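Osatance says its two-armed bench robot can learn a job by being shown

21 Mar 2025

Osatance, a small automation firm in Wulham, says it can teach a pair of robot arms a new handling job in 2 days, with no programmer in the building. Its first paying trial starts in April at Skirnura, which makes plastic gear sets for pumps and garden equipment. We'd hold the applause for now.

The method is an old idea with cheaper parts. An operator steers both arms by remote control while cameras and joint sensors record every move. Do the job enough times, feed the recordings to a learning program, and the arms are meant to manage by themselves. Osatance calls its version Magyar and says the gear-handling job took 1078 recorded runs.
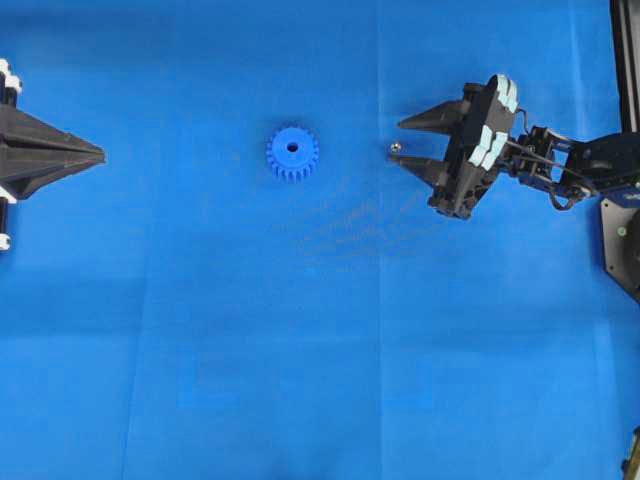 The company puts the success rate at 81 per cent when the arms work alone. That sounds decent until you set it beside an ordinary feeder and a fixed gripper, the sort of kit most moulding shops already own, which would be hauled out for repairs if it missed nearly one part in five. Osatance replies that a feeder can't be switched to a different part by lunchtime. Fair enough, but it hasn't shown Magyar doing that either.

There's also the question of labour. Eight operators took turns at the controls, and the firm won't say what their hours cost or whether they're counted in the quoted price. It also won't say how many runs were thrown out as bad examples. If a clumsy demonstration teaches a clumsy robot, buyers ought to know who does the sorting.

Skirnura says it will keep its current line going during the trial and hasn't agreed to buy anything. It wants to see the arms cope with parts in more than one colour, under the factory's own lights, before it talks about money. Osatance says it will publish the results, though it hasn't set a date.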